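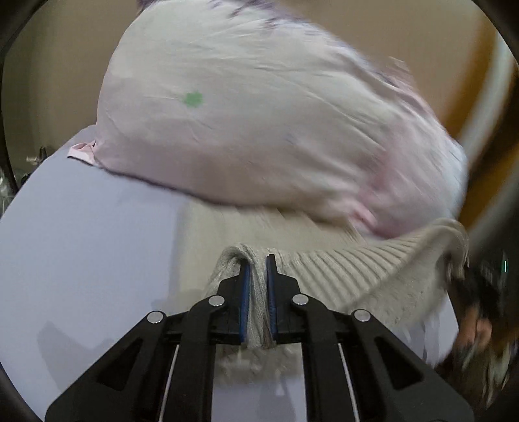 Folding method for heavy knits, drawer storage
Posted by ribgauge

Cable knits go out of shape at the shoulders when hung, so all of mine are folded. The drawer is 532 mm wide inside and takes two stacks if the folds are consistent. The beige cable-and-rib one is the problem piece. The ribbing curls over at the edge, and a fold pinched into the knit stands up as a thick pleat. Currently folding in thirds lengthwise, then in half. Is there a better sequence for a garment this bulky?

Reply from tansy_loom
Halves, then roll from the hem. Thirds puts three layers of cable on top of each other and the stack leans.

Reply from ribgauge
Tried rolling in April. The rib took a set and needed steaming.

Reply from dorval77
Disagree with rolling for anything over 100 g per sleeve. Lay it face down, sleeves straight across the back at the armhole, one fold at the waist. Two layers of body, and the cuffs end up inside where they can't curl. I use Dorken dividers, 200 mm high, and the stacks stay upright.

Reply from tansy_loom
Sleeves straight across gives you a ridge at the elbow. Seen it on every jumper stored that way over winter.

Reply from dorval77
Only if the stack is compressed. Three to a stack, maximum.

Reply from kelpline
The fuzz matters more than the fold. Go over it with a comb before it goes away — loose fibre mats under pressure and you get pills by spring. The Ilten comb is fine on wool. The Jolano one is too coarse and catches the cables.

Reply from ribgauge
Sleeves across the back, one waist fold, measured flat: fits the drawer with 40 mm spare. Will leave it a month and check the elbows. No comb yet.

Reply from tansy_loom
Put tissue in the waist fold at least.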